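4.2 Limpeza do filtro de fiapos (secadoras Prasgate)

Faça esta limpeza depois de cada ciclo.

1. Desligue a máquina no botão e espere até o tambor parar por completo.
2. Abra a porta e puxe o filtro para cima, com as duas mãos.
3. Retire os fiapos com os dedos. Não use faca nem escova de metal.

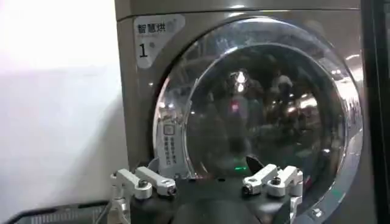 4. Se o filtro está com resíduo de amaciante, lave com água morna e deixe secar à sombra.
5. Coloque o filtro de volta até ouvir o clique.

Nota: a peça de reposição tem o código Hamdy 852.

CUIDADO: nunca ligue a secadora sem o filtro.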